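Lamrani Housing Trust
Changes to food waste and packaging collections at all Lamrani properties. This thread sets out what residents need to know. Please read to the end before contacting the office.

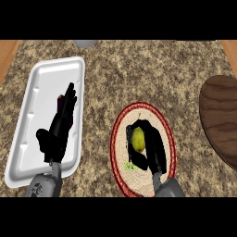
The new arrangements apply to every flat and maisonette managed by the Trust, including the 1489 homes at Dristudska Court and the surrounding streets. Leaseholders are covered on the same terms as tenants.

Food waste will be collected separately from general rubbish. Each household will be given two caddies: a small one for the kitchen and a larger one with a locking lid for the landing or bin store.

Cooked and uncooked food may go in the caddy, including bones, tea bags, peelings and plate scrapings. Liquids, cooking oil and packaging of any kind may not.

Plastic pots, tubs and trays should be rinsed and placed in the mixed recycling. Film lids must be removed first and put in general rubbish. Expanded foam packaging is not accepted for recycling under the present contract and should also go in general rubbish.

Bin stores at Fosimmont House will be closed for short periods while new containers are fitted. Notices will be posted on each door. Residents should use the store at the adjoining block until theirs reopens — bags must not be left in stairwells or beside the lifts.

The contract has been awarded to Flikevton following a tender held last year. Missed collections should be reported to the Trust and not to the contractor's drivers.

Residents who cannot carry a caddy to the bin store may apply for an assisted collection. Applications are handled by Geetha Thampi in Resident Services. Those already receiving help with general rubbish do not need to apply again.

Caddy liners are available from reception at no charge. A first roll will be delivered with the caddies. Newspaper may be used instead.

There is no change to the collection of glass, garden waste or bulky items. Service charges for the current year are not affected.

Translated copies of the full guidance, and a large print version, can be requested from Murali Thomas at the estate office. The arrangements will be reviewed in May and residents will be invited to comment in writing.

Issued by the Estates Department, February 16, 2026.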